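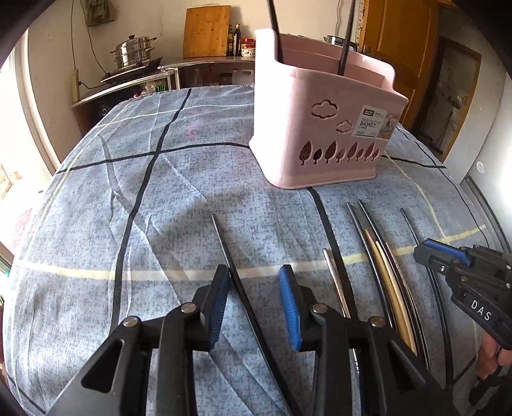 Duvet cover corners, ties or no ties?

Pramcombe Home Forum > Bedding and Laundry

flatsheet_fan
I need to replace a queen duvet cover and I'm stuck on whether to pay extra for one with corner ties. The old one had none and the insert ended up in a lump at the foot of the bed by the end of every week. I've been pulling it apart and shaking it out each Saturday and I'm tired of it.

The one I like is the Emden cotton percale. No ties, button closure. The Adthorpe one has four ties and a zipper but costs 20 dollars more and only comes in colors I don't care for. Is it worth it?

My insert does not have loops, if that matters.

millpond
It matters a lot. Ties on the cover don't do anything unless there is a loop on the insert to tie them to. You can knot the tie around a pinched corner of the insert but it slips off in the wash and sometimes before that.

Sewing loops on is a ten minute job. Use twill tape, fold a short piece in half, and stitch it into the corner seam. Go over it several times. Don't stitch into the filled part if it's down or you will be picking feathers out of the carpet.

kettleside
I'd skip ties altogether. I have had four covers with ties and on every one of them at least one tie came off. What fixed the problem for me was buying an insert that is the right size. Most lumping comes from an insert that is smaller than the cover. Measure both before you spend anything.

flatsheet_fan
Measured. The cover is 90 by 90. The insert is 86 by 86. It was sold as a queen.

kettleside
There's your answer. Four inches of slack each way, and that's before you account for the fill pulling it in. I buy the insert two inches bigger than the cover now. It fills out the corners and stays put.

millpond
Two inches bigger is fine for a light insert. I tried it with a heavy down one and it bunched along the sides. I don't think it's a rule for everybody.

kettleside
Mine is heavy and it doesn't bunch. Maybe yours was more than two inches over after the cover shrank. Cotton covers shrink.

millpond
The cover had been washed many times by then. It bunched.

ongart_owner_2
Posting because I have the Emden percale the original poster mentioned. I've had it since February. It's a good cover. The fabric is crisp and cool and it got softer after the third or fourth wash. The buttons are small and there are not enough of them, so the opening gapes and a foot goes in there now and then. I added three snaps between the buttons and that took care of it.

Thread count on the label is 200, which put me off at first, but I wouldn't go higher for percale. The 400 I had before was sateen and it was too warm and it pilled.

larkrise_b
Agree on thread count. People shop by that number and it doesn't tell you much. Look at whether it's single ply and whether the cotton is long staple. If the package doesn't say, assume it isn't.

sudsworth
I'll disagree about percale generally. It wrinkles badly and if you line dry it, it feels like paper. I went to jersey knit and I'm not going back. No ironing and it doesn't slide off the insert as much because it has some grip to it.

larkrise_b
Jersey stretches though. Mine grew. After a year the cover was hanging over the sides and the insert was swimming in it, so you're back to the problem in the first post.

sudsworth
Mine hasn't. It's two years old. I dry it in the machine on medium, which might be why.

flatsheet_fan
I iron nothing, so wrinkles are something I should think about. Does anyone have an opinion on pins or clips? I saw the mushroom shaped pins that go through the cover from the outside. A set was 38 dollars at one place, which seems like a lot for pins.

millpond
It is a lot. I wouldn't pay that. Plain diaper pins from the inside do the same thing. Put them through the seam allowance so you don't make holes in the face of the fabric. Take them out before washing.

kettleside
I'd be careful with any pin on a bed. I had one open up on me.

millpond
Diaper pins have a locking cap. A regular safety pin, yes, I'd agree with you.

hemline_joe
I use the banana clip type, plastic, two pieces. They hold well, but I can feel them if I end up with a corner near my face. At the foot end they are fine. I only use them at the foot now and have the closure there too, so gravity isn't doing much to the head end.

Also nobody has brought up the roll method for getting the cover on. Lay the cover inside out on the mattress, opening at the foot. Lay the insert on top and line up the corners. Roll both together from the head down to the foot. Turn the opening around the ends of the roll, button it, then unroll. It takes me under five minutes on a king. If you tie or clip the corners before you roll, they stay lined up.

sudsworth
I've watched that done several times and I still end up with a twist in the middle. I just reach in, grab the two top corners through the inside-out cover and shake. Same result and less to remember.

hemline_joe
Works for a twin. On a king with a heavy insert I can't shake it hard enough.

ongart_owner_2
One more thing on the zipper question. If you go with the Adthorpe, check that the zipper runs most of the width. Mine from a few years back had a zipper 42 inches long on a queen and it was a fight to get the insert through. The newer ones may be different.

flatsheet_fan
Thanks, everyone. I'm going to keep the insert for now and sew loops on it, then add ties to the Emden cover myself. I have some cotton tape left over from an apron. If it still lumps up I'll buy the bigger insert.

kettleside
You'll be buying the bigger insert.

millpond
Try the loops first. Put one halfway down each side as well as at the corners. With four inches of slack the sides will need it.

larkrise_b
Wash the cover before you sew the ties in. It may take up an inch or so of that slack for you, and the seams will settle.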